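Reading time: 2 min

Sand timers vs digital for darkroom and kitchen use: drift over the years?

pelham_k
I have a sand timer that was sold to me as a five minute glass. Against a quartz stopwatch it now runs short by 9 seconds. I did the test on a levelled shelf, same end up each time. I assume the neck has worn and the sand is passing faster. Is there any way of correcting this, or do I write the true figure on the base and live with it?

gritstone
Write it on the base. Wear in the neck is real but slow, and in most domestic glasses the original tolerance was wider than your error. Did you time it when it was new? If not, you have no evidence of drift at all, only of an offset.

pelham_k
No, I did not time it when new. Point taken. Still, the two directions differ by 2 seconds, and I would have expected a blown glass to be symmetrical at the neck.

Anselmo Caldeira
It would be symmetrical in diameter but the shoulders rarely match. The slope above the neck affects how the last of the sand clears, and that is where your difference comes from. Time the first half of the run and then the second half, separately for each end. I expect the first halves will agree.

On the general question, flow through the neck hardly depends on the depth of sand above it, which is why a glass keeps a fairly even rate until the end. Water clocks need correcting for head. Sand does not, within reason.

larkcombe_ted
I disagree about wear being slow. The glass in the Larkcombe schoolroom was used all day in term time and it lost far more than that. The sand was coarse and sharp. Round grains cut less. If yours is crushed stone and not river sand, wear is the first thing I would suspect.

gritstone
Do you have before and after timings for the schoolroom glass? "Lost far more" is not a figure.

larkcombe_ted
There is a notebook. I last saw it in July and will look again. I recall it was a half hour glass.

pelham_k
Humidity? The house is damp and the glass is old enough that the seal may be poor.

Anselmo Caldeira
If the seal leaked you would see clumping and the run would be longer, with stops. Yours is short and steady. I would rule damp out.

One more thing to check is vibration. A glass standing on a fridge or beside a washing machine will run differently from the same glass on a stone floor. Opinions vary on the direction of the change, and my own tests went both ways depending on the grain.
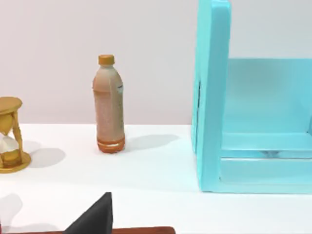 Riku Ikeda

The metal-look display type with twisted posts is worth a separate word. The posts and end discs are there to look at, and the glass body between them is often a stock part, so the frame tells you little about accuracy. Check that the base sits flat before timing. A rim that rocks will tilt the neck, and a tilted neck gives a longer run on every glass I have measured.

For repeatability I would do ten runs per end and discard none. Three runs will not separate 2 seconds from reaction time on the stopwatch.

gritstone
Agreed on the number of runs. I don't agree that tilt always lengthens it. At small angles I found no change I could measure.

Riku Ikeda
How small? Mine started at five degrees.

gritstone
Under that. So we may both be right. I will set up a wedge and go past five.

pelham_k
Ten runs per end done. The difference between ends is still there, and the first halves agree as Anselmo said. I have marked the base with both times and an arrow.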